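Minutes, Utness Tea Circle, monthly meeting, September

Meeting opened at 7:05 p.m. in the upstairs room at Lutden Hall. Hauwa Ugwu in the chair. Apologies were received from the Ekwueme family, who are traveling.

**1. Minutes of the last meeting**

Read and approved with one correction. Under item 4 the oolong was listed as the spring picking. It was the winter picking. The file copy has been changed.

**2. Matters arising**

The leaking urn has been returned to the shop. We got store credit, not cash. Hauwa will hold the credit slip until we decide what to spend it on. The spare key to the supply closet is still missing. If it does not turn up by the next meeting we will ask the hall for a new one and pay for it.

The letter to the hall about the heating was sent. They replied that the radiators upstairs go on in October and not before. Members are advised to bring a sweater.

**3. Money**

Opening balance was $400. Out of this we paid $117 for the two fall tea orders, including shipping, and $36 for the room. The balance is $247. Nothing is outstanding. A member asked if dues would go up in the new year. Hauwa said there was no plan to raise them, but the cost of shipping would be looked at again in December.

It was asked whether the room charge covers use of the kitchen. It does, as long as we are out by 9:30 p.m. and the sink is left clear. We were late leaving last time and the hall mentioned it.

**4. Fall tasting**

The tasting will be held in the same room as our meetings. Doors open at 2 p.m. and the first tea is poured at 2:30. There was a long discussion on how many teas to serve. Last year we served nine and people were tired of drinking by the sixth. It was agreed to serve five: two greens, one oolong, one black and one roasted. The white tea was dropped after a vote.

It was agreed to pour small amounts and let people come back for more of what they like. Tea will be brewed in small pots at the tables, and the big pot will stay in the kitchen for plain hot water. Anyone who would like to pour should come at 1 p.m. for a practice run. 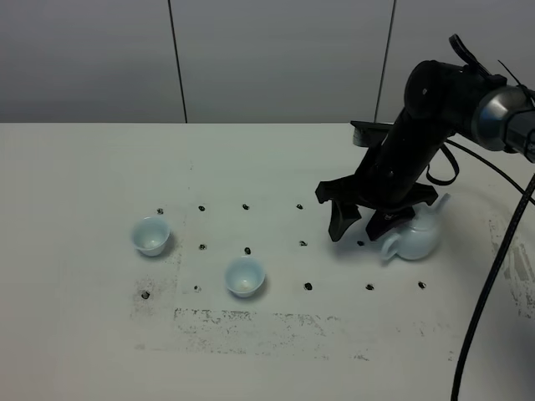 Water was the next point. The tap water at the hall is hard and it dulled the greens badly last fall. Two members offered to bring filtered water from home in clean jugs. Jugs that have held juice or cordial should not be used. The greens will be brewed at 175 degrees and the others just off the boil. Hauwa has a thermometer and will bring it.

Brewing times will be written on a card for each tea so that the pourers do not have to remember them. There was some disagreement over the roasted tea. One side wanted three minutes and the other wanted one minute with a second steeping. We will try both at the practice run and go with whichever tastes better to the people there.

Food will be plain crackers and rice cakes only. The ginger cookies went over well last year, but after eating them it was hard to taste anything else. They can be put out at the end. Members baking for the end of the afternoon should label anything with nuts in it.

**5. Equipment**

The Javamach kettle belonging to the circle has a loose lid and should not be filled past the line. It still heats well. A motion to replace it using the store credit was put off until we know how it holds up at the tasting.

Several cups came back from the summer picnic with chips in the rim. These have been taken out of the box and can be had by anyone who wants them for seedlings. Members were asked again not to put the clay pots through the dishwasher or wash them with soap. Rinse them with hot water, leave the lid off and let them dry fully before they go back in the closet. One was put away damp in July and smelled of mildew. It has been boiled twice and seems fine now.

**6. Library**

The book on tea growing has been out since spring. Whoever has it, please bring it back, as there is a waiting list. We were given a box of old tea catalogs by a former member. They will be on the side table at the next meeting to look through. Those left over will go to recycling.

**7. Other business**

A member asked if we could hold one meeting a year on herbal teas. Opinions were mixed. Some felt it was outside what the circle is for. Others pointed out that half of us drink mint or chamomile at night anyway. It was agreed to try it once, in February, with members bringing something they grow or dry themselves.

There was a request to start meetings at 6:30 p.m. for those who have a long drive home. A show of hands was in favor. The hall has to confirm that the room is free at that time. Until we hear back, the start stays at 7.

The group order form was passed around. Late additions can be given to Hauwa up to the end of the month. Please write the weight you want next to each tea and not just a check mark, since last time she had to call people one by one.

**Actions**

- Hauwa: confirm the 6:30 start with the hall, bring the thermometer, send in the group order
- Pourers: be at the hall by 1 p.m. on the day of the tasting
- All: look for the closet key and the tea growing book

Meeting closed at 8:50 p.m. The black tea from the new order was tried afterward, and most people had a second cup.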